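**Sistden open day: progress note, 8/22/21**

Well, we did it! The open day you paid for has come and gone, and I'm writing this up on a Sunday with my feet on a chair while it's all still fresh. 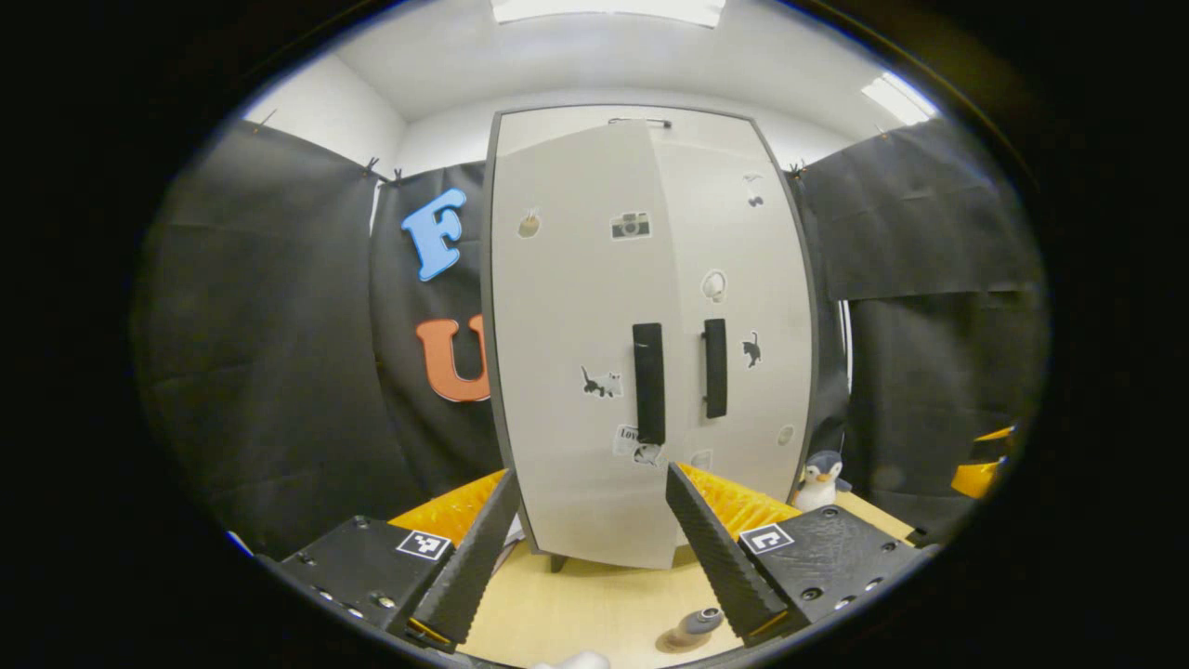 The short version is that 643 people signed in at the door, and we'd printed 900 programs, so there's a box of leftovers under my desk if you want any. We ran 9 demo slots at the Rastel building and only one of them started late (that was me, I couldn't find the extension cord).

The hands-on table was the big hit, no surprise there. Visitors got to hold the gripper themselves and have a go at the little cabinet with the cat stickers on it, and I lost track of how many kids asked if they could take the penguin home. Grown-ups wanted to talk about doors and handles a lot more than I expected! One man stayed through three slots asking why a pull handle is harder than a knob, and I gave him a pretty poor answer, so I've been reading up.

The Peng talk upstairs was quieter. Six people came to the first one, and I think the sign on the stairs was too small. We moved it before lunch and the second session did better.

Money is fine. We came in under on food and a bit over on the Flavent van, which we had to keep an extra day. Receipts are in the shared folder, except for the parking, which I'm still chasing.

Next up is the school visit report. I'd also like to talk about doing this again in May, maybe with a second table so the line doesn't run out into the hall. Could you let me know by the end of the month if there's room for that in the budget?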